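Keltavo Folding and Sorting Station, Enclosed, White Top

Product group: Laundry and textile workstations
Supplied by: Jumville
Item: Keltavo 278

The Keltavo 278 is a tabletop enclosure for sorting, inspecting and folding small garments. It consists of a white top, a silver aluminum extrusion frame and three wall panels. The near side is open. Square-profile rails carry the panels and accept hanging accessories at any point along their length, so storage can be kept off the work surface.

Panels ship plain or papered. The Chauvin paper (large brown and pale gray-white leaves on beige, with small berry clusters) is the current stock pattern. It is applied before assembly and cannot be changed without taking the frame apart.

Wire-mesh baskets are ordered separately. The small basket hangs from the rear beam. The large basket is divided into compartments and mounts on a side rail. Both are black.

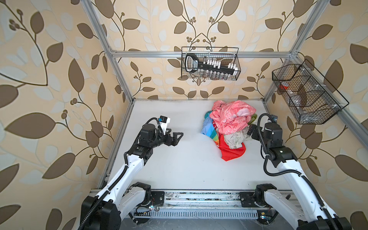
Sketasum: We run two of these for children's outerwear. Hang the divided basket on the right if your folders are right-handed. Ours went up on the left first and everyone reached across the pile. Also, the slotted channel under the front rail collects lint, and a narrow brush nozzle is the only thing that gets into it.

Basket brackets are reversible and fit either side rail. The hex key supplied with the frame fits the bracket screws. Maximum load is 17 lb per basket, evenly distributed. Glass bottles should go in the rear basket, away from the reach path.

Notes on use

The white top shows loose thread and dye transfer early. Wipe with a damp cloth and mild soap. Do not use solvent cleaners on the top or on papered panels.

Lined garments hold a bunched shape and take more room than flat cotton. Open the hood and sleeves first, turn any rolled edge back, then lay the piece face down and fold from the sides. Coated or glossy fabric slides on the top — the optional mat is recommended for raincoats and similar items. Printed areas should be smoothed by hand before the final fold. 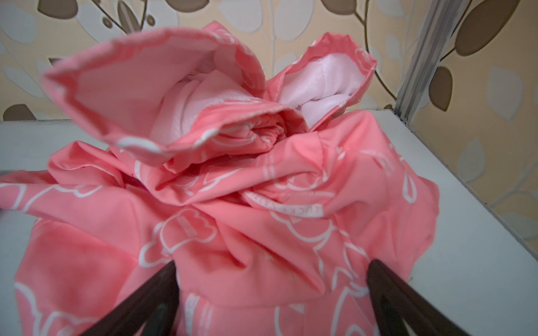 Chauvin

Assembly takes two people 35 minutes with the panels already papered. Square the rear posts before tightening the top beam. If the beam is tightened first, the side panels will not seat fully in the rail slots and the pattern will be out of line at the rear corners.

Included: top, frame, three panels, front rail with vented channel, hex key, fasteners.
Not included: baskets, basket clips, mat, lighting.

Replacement panels are cut to order and ship in October.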